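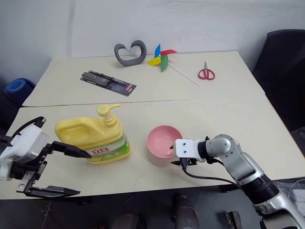
The Grikness Charmer

6 min read
14 shares

The Grikness Charmer is the name given in local tradition to a line of folk healers who practised in the parish of Grikness, and especially to the last of them, a widow known as Old Varum. She took her name from the farm on which she lived. Stories of her cures were still told in the district 100 years after her death, and they form one of the fuller bodies of healing lore recorded from a single parish.

Background

Charmers were found in many rural districts of Britain and Ireland. They differed from herbalists in that the cure was held to lie in spoken words, often a short verse of a religious kind, although plants, thread and water were commonly used alongside them. In Grikness the gift was said to pass from woman to man and from man to woman in turn. A charmer who taught the words to another lost the use of them, and for this reason the charm was usually handed on late in life.

The tradition names four holders of the charm. Nothing is known of the first two beyond their nicknames. The third was a miller at Gravau, a hamlet on the northern side of the parish, who treated burns and bleeding. He is said to have taught the words to Old Varum on the night before he died.

Practice

Old Varum was consulted for warts, ringworm, toothache, sprains and the ailments of cattle. Visitors came to the back door after dusk and were expected to enter without knocking. They were not to say "please" before the charm or "thank you" after it, as either word was believed to undo the cure. Payment in coin was refused. Eggs, tea or a piece of cloth might be left on the wall by the gate, provided that she did not see them put down.

For sprains she tied a length of black wool with nine knots about the limb, speaking under her breath as each knot was made. For warts she rubbed the skin with a cut bean pod, which was afterwards buried. As the pod rotted, the warts were expected to fade. A bleeding animal could be treated at a distance if the messenger knew its colour and the name of its owner.

The best-known story concerns a carter who travelled 20 miles to have a tooth charmed. He thanked her at the door, and the pain returned before he reached the road. In one version he goes back and is cured a second time; in another she refuses him and he has the tooth drawn in town.

Relations with the Church

Accounts disagree on the attitude of the clergy. Several describe a minister who preached against her and later sent his servant to Varum by night on behalf of a sick horse. The same story is attached to healers elsewhere and is generally treated as a migratory legend. Old Varum herself attended church and is said to have maintained that her words came from scripture.

Collection and study

The main source is the Quansah notebooks, a manuscript collection of 150 items gathered from older residents of the parish. The text of the charm is absent. One informant offered a verse for staunching blood, but withdrew it the following November and asked for the page to be removed.

Aba Sowah, who edited the notebooks for publication, argued that Old Varum was a single historical person whose reputation drew in stories first told of the miller. Benedicta Dankwa has questioned this view, noting that the name of the farm was borne by each of its tenants and that the stories may describe two women of different generations. The parish burial register has a gap covering the years in question.

The well at Varum, from which water was drawn for the treatment of sore eyes, was filled in when the road was widened. The farmhouse no longer stands.

See also: Cunning folk; Wart charming; Holy wells

3 comments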